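Teaching a Gripper to Say "I'm Not Sure": My Spring Project at the Trumgate Lab
Project report, submitted May 23, 2021

So I should start with the part of this project I didn't plan on, which is that I spent most of March staring at a bin. My original proposal was all about grasping. I wanted to compare two ways of choosing a grasp point and write up which one dropped fewer things. Then I ran my first batch of trials and found that the grasping was mostly fine. The placing was a mess! The arm would pick something up very nicely, carry it over, and let go of it with total confidence on top of a rim. I changed my topic that same week (with permission, and a slightly embarrassing email).

What I ended up asking

Can a simple placement model tell when it's about to make a bad drop, and does it help if we let it stop and look again? That's the whole question. I wasn't trying to build a better placement model. I used the one the Skastville group left on our lab server, which takes a single view of the work area and gives you a drop point plus a score between zero and one. Everybody before me had thrown the score away, as far as I can tell from the old code. I wanted to know if it was worth anything.

How I set it up

The task was sorting small objects into open containers on a tabletop. I kept the table the same for every run but moved the containers between trials, including turning them at odd angles, because the older data had everything lined up square and I suspected that was hiding problems. (It was. More on that in a minute.)

I ran two conditions. In the first one, the arm trusted the drop point no matter what. In the second, if the score came in under a cutoff, the arm backed up, moved to a different viewpoint, and asked the model again. It was allowed 4 looks total before it had to give up and put the object back where it came from. I picked the cutoff using a separate set of practice runs that aren't counted in the results, and I didn't touch it after that, even though I really wanted to.

I logged 291 trials. Some of those had to be thrown out, mostly from one bad afternoon when the McIver controller kept losing its connection and the arm would freeze halfway through a move. After cleaning that up I had 234 usable trials, split evenly between the two conditions. I'm leaving the bad ones in the data folder, marked, in case somebody wants to check my choices.

What happened

The second condition did better. Fewer drops landed on a rim or outside the container, and the difference was easy to see even on the plots I made before I knew how to make decent plots. The low scores really did line up with the bad drops, most of the time. I was so happy about this that I reran the analysis script twice to make sure I hadn't swapped the labels.

The catch is time. Every extra look costs a full arm move, and the wrist has to settle before you can use the view. For containers sitting square to the arm, the extra looks hardly ever changed the answer, so you pay for nothing. For containers turned diagonally they helped a lot, especially ones with one low side, where the model liked to aim for the low lip and miss the floor of the container completely.

There was also a kind of failure the score didn't catch at all. When one container stood in front of another from the camera's point of view, the model would sometimes treat the two as one big opening and give a nice high score for a point right between them. A second look would have fixed it, but the score never asked for one. I tried a quick patch, forcing a second look any time two containers overlapped in the view, and it seemed promising, but I only had a few runs left and I don't want to claim anything from those.

What I'd do next

I'd like to pick the next viewpoint on purpose. Right now the arm just cycles through a fixed list, which is pretty dumb when the problem is obviously on one side. The Potness planner already has a function for scoring viewpoints and I think it could be hooked up in a week or two by somebody who knows it better than I do. I'd also want a much wider mix of container shapes. My notes, the cutoff script, and the full trial log are in the project folder, and the readme explains the column names, including the one I misspelled in week one and then had to live with.
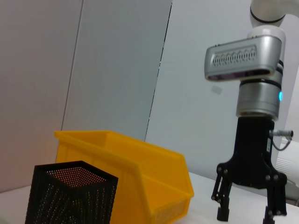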